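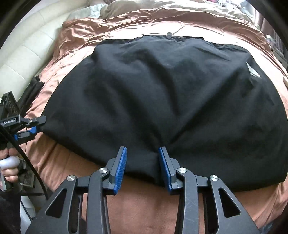
Black fabric on a salmon-pink satin comforter.

Wanted: movie prop and costume nuts for a fan film

Hi all, Bhavana here. I run Cotby, a tiny fan club for people who love eighties sci-fi comedies way too much, and we're finally shooting our own short in September! It's called Flasiser and it runs 12 pages in the current draft (Amos Tran keeps adding jokes, so don't hold me to that).

I need two prop builders and one person who can sew jumpsuits. The big build is a backpack gadget with working lights – think vacuum cleaner parts, ribbon cable, anything that looks like it hums. You don't need film credits. Send me a photo of one thing you've made, even if it's half painted.

There's no wage, sorry. I do have $300 for materials and $100 for gas, and lunch is on me every shoot day (Mỹ Huỳnh is cooking, so come hungry). You keep whatever you build once we wrap.

We also want extras for the crowd scene, 18 and up, any look, no lines – just lots of running and screaming.

Write to me through the Cotby message board with "Flasiser crew" in the subject, and tell me which movie got you into all this. Mine's a long story.

Bhavana Raju
16 Apr 2003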